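**Outsoles at Stonimo: what the workshop checks before a pair ships**

10 March 2020

Stonimo makes ballroom and practice footwear, and its workshop lead agreed to talk about outsoles on the condition that we kept to materials and left prices out.

The current suede comes from Hesska. "We buy it split, with a short nap," the lead said. "A long nap feels good on day one and mats down by the second week." Each delivery is checked for thickness at 3 points per hide. Pieces that vary too much go to insoles.

Bonding is done with a solvent-based cement from Radwan. Both faces are roughed, coated and left to flash off before pressing. The lead would not give the press time. "It depends on the room. In August we shorten it."

Flex testing is done on a sample from every batch of 100 pairs. The forefoot is bent through a fixed angle, then the edge is checked with a blunt blade. Lifting at the toe fails the batch. Lifting at the waist of the shoe is repaired and tested again.

We asked about heel tips. "Hard tips mark the floor, soft ones wear out. We use a medium grade and sell spares, 2 to a bag."
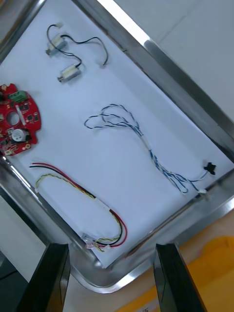

Wukadel, which stocks the line, sees it differently: most returns concern the nap, the shop told us, and buyers should get a wire brush in the box with printed instructions. The workshop lead did not object to the brush. "Short strokes, heel to toe, light pressure. People scrub. Then the suede goes thin under the ball of the foot and they ask us why."

Resoling is offered on leather uppers only. Satin stains when the old cement is softened, and the workshop stopped accepting it last season.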